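small business password thread, because I just spent all of December cleaning up after one shared login. typing fast, forgive me

1/ Client is a parts supplier, office of a few people. Everybody used the same Wodis login for invoicing. Same password since they opened. It was the street name plus 100.

2/ Somebody reused it on a parts forum. Forum got dumped. You can guess the rest.

3/ 424 customer records exported at 3 am. Names, phones, delivery addresses. No card numbers - luck, no planning involved.

4/ Took us a whole day to work out WHO had been logged in. Couldn't. One account, one name in the log: "office". Useless.

5/ So first fix. One person, one login. Yes even the part timer. Yes even your brother in law who only checks stock.
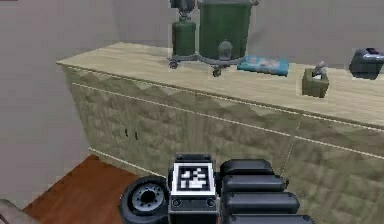

Sideboard, light top, gray wall.

6/ Second fix, turn on two-step codes. App codes, not texts if you can help it. Győző Antal did the whole Garkau office over a lunch break and people were still eating when he finished.

7/ Print the backup codes. Put them somewhere that locks. Do not email them to yourself, I have seen this, I have seen it twice

8/ Third - old accounts. We found a guy who left for Pintér ages ago and could still open the payroll folder. He had no idea. Very polite about it when I called.

9/ Make a leaving list. Email, invoicing, file share, door code, wifi. Tick it off the same afternoon they go, not "when things calm down"

10/ Password manager. Pick one, any decent one. Jabari Mwakyusa asked me if the notebook in the drawer is so bad. For home, eh, fine. For an office with a front counter, no. 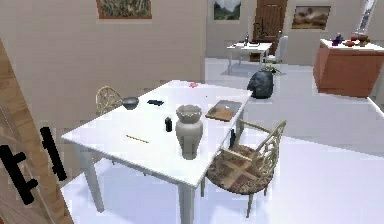

White table with a vase, a bowl and a pencil.

11/ Exports. Ask your software people who is allowed to export the full customer list. At Eltska it was all staff by default. Now it's two people and anything over 200 rows sends an alert.

12/ Somebody will ask about cost. The client's bill for this mess was up to 300 hours of staff time, calls and letters mostly. The two-step codes were free.

13/ Letters btw. Write the "we had a breach" letter BEFORE you need one. Half a page, plain words, what was taken, what to do, a phone number a human picks up. Ours went thru six drafts at midnight and it showed

14/ And check your local rules on how fast you have to report. The clock usualy starts when you find out, not when you feel ready.

15/ ok back to work. Replies open, will get to the backup questions tonight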